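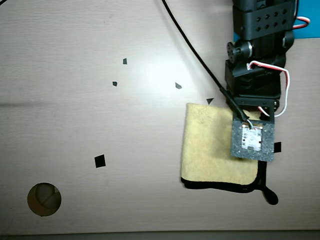
The Fuvavine is a robot arm that comes in a box, in pieces, and you have to build it before it will do anything at all. I spent most of January with one, and I want to tell you how it works, and also whether it's worth asking for. The job I gave it was cleaning a table. You can see its flat square pad pressing on a folded yellow cloth, with little dark bits of paper lying around for it to deal with. Wiping a table sounds like the easiest chore in the house, right? For a robot it's a pretty big deal!

Let's start with how it moves. You have muscles in your arm. The Fuvavine has servos. A servo is a small motor that can turn to an exact spot and stay there, so if the computer says "turn a little bit left," it turns a little bit left and waits for the next order. Put one servo at the shoulder, one at the elbow, one at the wrist, and join them up with black brackets, and now you have something that bends a lot like you do. The red and white wires carry power and messages to them.

Now try something. Put your hand flat on a table, close your eyes, and slide it along. You can feel if you're pushing too hard, and you fix it without thinking. A robot has to be told all of that. If it pushes too softly, the cloth stays behind while the arm sails off without it. If it pushes too hard, the motors strain and the whole arm shivers (mine did this a lot on the first day – it sounded like an angry bee).

So you teach it. The kit has 106 practice cards, and each one gives you a small thing to try, like "move in a straight line" or "stop before the edge." My neighbor Ferhat Tatlı is nine and he got through 89 of them. He skipped the ones with too much reading. His favorite was the card where you make the arm wave.

What didn't I like? The screws are tiny, and the booklet shows the elbow bracket backward on one page, so I built it wrong and had to take it apart again. You'll want a grown-up for the wiring. It also costs 200 dollars, and that's a lot of birthdays.

But if you like building things and you don't mind when they go wrong a few times, I think you'd have fun with it. Clear off a big table first, and keep a bowl handy for the screws.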